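Stiltine Reading Circle
Minutes of the November meeting

Shares: 38
Comments: 4

Location: Upstairs room, Zukik Books
Called to order: 7:05 p.m.
Quorum: Met
Minutes taken by: Secretary

1. Approval of previous minutes

The October minutes were approved with one correction. Under item 4, the edition of "Middlemarch" adopted for the winter long read had been recorded as the hardcover. The group voted for the paperback. The secretary will correct the file copy.

2. Book under discussion: "The Age of Innocence" by Edith Wharton

The chair opened discussion at 7:12 p.m. Members had been asked to finish the whole novel. Two had stopped at the end of Book One and agreed to hear the ending discussed.

2.1 Point of view. The group considered how far the narrator can be separated from Newland Archer. One view was that the narration stays close to Archer but withholds agreement with him, mainly through irony in the opera and dinner passages. A second view was that the irony weakens in Book Two and that the reader is left with Archer's own account of events. No agreement was reached. The passage most often cited by both sides was the farewell dinner for Ellen Olenska.

2.2 May Welland. Discussion ran longer than scheduled. Several members said they had taken May at Archer's estimate on first reading and revised this after her talk with Ellen is disclosed. One member held that the text gives enough warning earlier, in the archery contest and in the St. Augustine chapter, where May offers to release Archer from the engagement. The chair asked that page references be given by chapter in future, as at least three editions were in the room.

2.3 The last chapter. Opinion was divided on whether Archer's decision to stay on the bench in Paris is consistent with the rest of the book. Five members found it consistent. Three found it overdrawn. One abstained, not having read it.

2.4 Comparison with "The House of Mirth." Raised briefly. The chair ruled that the comparison should wait until members who had not read the earlier novel had a chance to do so. It was added to the list of possible spring titles.

Rating by show of hands, out of five: average 4.2. Entered in the log.

3. Audio editions

The group reviewed the use of audiobooks, which the rules have not addressed until now. The following points were recorded:

a) A member who has listened to an unabridged recording is to be treated as having read the book.

b) Abridged recordings do not count for voting on ratings. Members may still take part in discussion.

c) Listeners should note the chapter number when they want to raise a passage. Time stamps differ between recordings and cannot be matched to print.

d) Short extracts may be played at meetings if the member sets them up before the start time. Limit of three minutes per extract.

Points a) through d) were put to a single vote and carried. The secretary will add them to the rules as section 6.
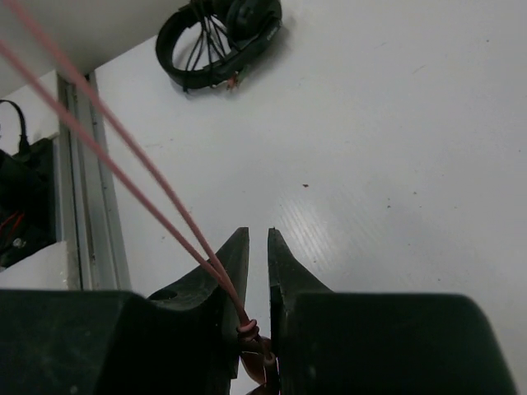
4. Winter long read: schedule

"Middlemarch" will be read over four meetings, two books of the novel per meeting, beginning in January. The December meeting is kept for short fiction. A proposal to cover the novel in three meetings was withdrawn after the page counts were read out. Members using other editions should follow the book divisions and disregard page numbers.

5. Short fiction for December

Two stories were nominated: "The Dead" by James Joyce and "The Garden Party" by Katherine Mansfield. Both were accepted. Copies of the Mansfield will be printed at Plodard Print and left at the counter downstairs. Members are to supply their own Joyce.

6. Online log

The secretary reported that the reading log holds 583 entries, of which 577 carry a rating. The six unrated entries date from before the rating column was added. It was agreed to leave them blank.

The limit for written reviews was discussed. The form cuts text off at 3000 characters without notice, and one review of "Stoner" lost its final paragraph. The author of the review has been asked to resubmit in two parts. The form will carry a line stating the limit.

7. Room and shelf

The Jacobs shelf, which holds the circle's lending copies, is full. Members are asked to return "Howards End" (two copies out) and "My Ántonia" (one copy out). Duplicate copies will be offered to the library sale if not claimed by the December meeting.

8. Other business

A request to move the start time to 7:30 p.m. was deferred to December. No other business.

Action items

Secretary: correct October minutes; draft section 6 of the rules; add limit notice to review form
Chair: order of stories for December; discussion questions for "Middlemarch," Books One and Two
Shelf keeper: list of duplicates

Adjourned: 8:50 p.m.

Related

Minutes of the October meeting
Rules of the Stiltine Reading Circle, sections 1 to 5
Winter long read: which "Middlemarch"?
Titles proposed for spring
Reading log: how to add a rating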